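A Visit to the Night Shelter at Usham Parish

On Tuesday, March 26, 2024, two days into Holy Week, I went to Usham to see the night shelter which the parish keeps in its old school hall. I came by the early bus from Brolturham and stayed until the evening prayer. 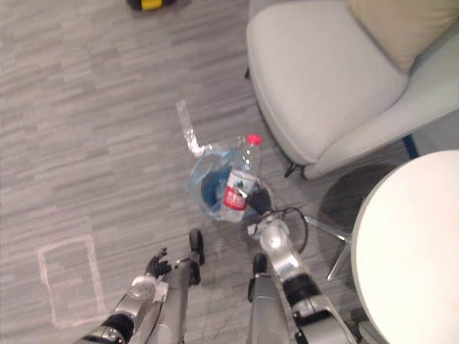
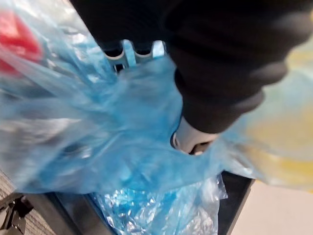 By the visiting writer of the Tistasau Church Newsletter

The shelter has 14 beds. It opened last July, after the church council had voted for it by a small majority. Some members had worried about the neighbors, others about the insurance. The pastor told me that both worries were fair, and that the insurance took longer to solve.

Guests may come in from six in the evening. They get a hot meal, a bed and a locker with a key, and they must leave by eight the next morning. I asked why so early. The hall is used by a kindergarten group during the day, and the beds have to be folded and put behind the stage before the children arrive.

In the first winter 247 different people slept there. The parish writes down only a first name, and a guest may also give none. The city office at Sheehan Street would like a longer form, with date of birth and last address. The parish has answered with a polite letter and is waiting for a reply. I was allowed to read the letter. It quotes Matthew 25 and also the city's own housing rules.

The money comes mostly from the Sunday collections. The Lent collection brought $1,604 this year, and a soup supper brought $942 more. This pays for heating and bedding, but the night supervisor's wage is covered only until summer.

At lunch I sat with two women from the kitchen group, who were peeling potatoes for the evening. One of them had voted against the shelter. She said she still thinks the hall is too small, and she comes every week.

Evening prayer was short, with one psalm and a long silence. A few guests joined, and others waited in the corridor with their bags. I took the last bus home and did not see the beds set up.

Our own congregation in Tistasau will discuss a similar plan after Easter. The Usham parish is willing to send us its house rules and its budget.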